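Two-arm sorting cell at Prundurcombe returns to service after maintenance

October 28, 2024

The Prundurcombe Technical Centre has returned its two-arm brick sorting cell to regular use following a planned maintenance period. The work covered the joints and grippers of both arms, the cabling, and the fastening of the base plates to the front rail. It was carried out by the Centre's own workshop staff under the direction of Gaétan Melnyk, who has been responsible for the cell since March.

The cell is used in the Centre's Dulleto programme, in which pairs of small robot arms are tested on sorting and handing-over tasks using coloured toy bricks. It had completed 3,370 running hours when it was taken out of service. The workshop's schedule calls for a full inspection at 3,000 hours, but the inspection was put back so that a series of tests already under way could be finished. The Centre has since amended its rules so that any such delay must be approved in writing.

During the inspection, staff found wear in the elbow joint of the left arm. The joint was dismantled, cleaned and fitted with a new bearing supplied by Martens. The right arm needed no replacement parts, although the fasteners on its base plate were found to be below the required tightness and were reset. Both arms were then calibrated again from the beginning, as the workshop does not carry old calibration values over after a joint has been opened.

Particular attention was given to the cables that run along the outside of the arms. A cable that is held too tightly will pull at its connector when the elbow is fully extended, and one that is left too long may catch on a bin or on the other arm. The workshop has revised its guidance on the length of the loop at the gripper, and each cable is now checked through the full range of movement before the cell is released.

The final stage of the work was a check of reach and position over the bins. The arms are mounted side by side on the front rail and share the same work surface, so each must be able to reach its own bin without entering the space of the other. The check is made at low speed with bricks in place. 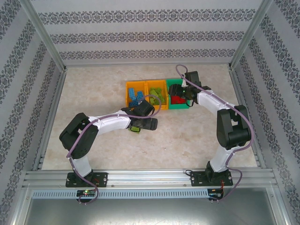
Changes to routine care

A revised maintenance sheet has been issued to all users of the cell. Before each session, users are asked to wipe down the work surface, confirm that the bins are seated in their marked positions and look along both cables for signs of rubbing. Any damage is to be reported to the workshop before the arms are powered. Users should not tighten or re-route cables themselves.

The gripper fingers will be inspected every 83 running hours. The electronics boards below the front rail are to be cleaned by workshop staff only, with the supply disconnected and locked off.

A set of spare parts is now kept at the Centre, including 2 joint motors and a complete gripper. Stock is recorded in Clirkico, the maintenance register already in use for other equipment in the building.

Mr Melnyk said that the repair to the left elbow had been straightforward once the part was available. "Most of the time was spent on calibration and on the cables," he said. "We would ask users to report small faults early, even where the cell still appears to be working normally."

Bookings for the cell have reopened. Groups whose sessions were postponed during the maintenance period will be offered the first available places and should contact the workshop office to confirm their dates.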